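Jistmont Felt Floor Runner in red: review after a month

Reviewed by Velimir Vlachou
18 March 2025

I bought the Jistmont runner in February for the back room, where we watch television and where most of the eating goes on. The old rug had gone thin by the sofa and I wanted something low that a door would open over. I looked at the Hurkitska one as well, but it only came in grey and had a fringe, and I have had enough of fringes.

The runner comes rolled in a long cardboard tube. It weighs more than I expected and the ends curl for the first couple of days. I put books on the corners overnight and they have stayed down. There was a slight smell from the backing when it was new, gone by the end of the week with a window open.

The surface is felt-like and flat, with no loops. It is comfortable in socks and less so in bare feet, where it feels a bit scratchy. The red is strong. On the shop page it looked closer to brick, so if you want something quiet, order the free sample first. I didn't, and it took some getting used to next to green curtains.

Cleaning is what I mainly wanted to know about before buying, and the product page says very little on it. A normal vacuum head on the low setting picks up dust and dry crumbs. On the high setting the head grips the surface and drags the runner along with it. Hair is harder. It works into the top and needs a rubber brush or the edge of a damp glove. I spilt tea on it once, blotted it with kitchen roll and went over it with cold water, and there is a faint ring if you know where to look. The label says not to machine wash and I haven't tried.

Crisps are the usual problem in our house. Packets get put down on the floor and stay there until someone tidies up. Big bits can be picked off by hand, as there is no pile for them to sink into. The fine orange dust from flavoured ones is another matter and wants vacuuming before it gets trodden in. Greasy crumbs left overnight did mark my old rug, so I now clear up the same evening.

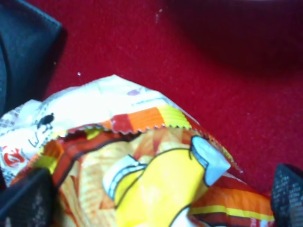

Crisp packet on the red felt, zigzag seal and all.

Grip is fair. On floorboards it creeps towards the door by the width of a hand over a week, so I bought a pack of 2 anti-slip strips from Sturkine and the creeping has stopped. They ought to be included at this price. On the tiles in the hall it slid straight away and I wouldn't use it there without strips.

As for wear, there is a little fuzz where the chair is pulled in and out. I trimmed it with scissors. The edges are cut and not bound, and so far they haven't frayed. My sister has the Yu runner, which has stitched edges and looks neater, but it is thicker and catches under her door.

Good: lies flat, easy to vacuum, door clears it.
Not so good: holds hair, colour brighter than shown, strips cost extra.

Four stars. I would buy it again for a room with floorboards, probably in the dark blue.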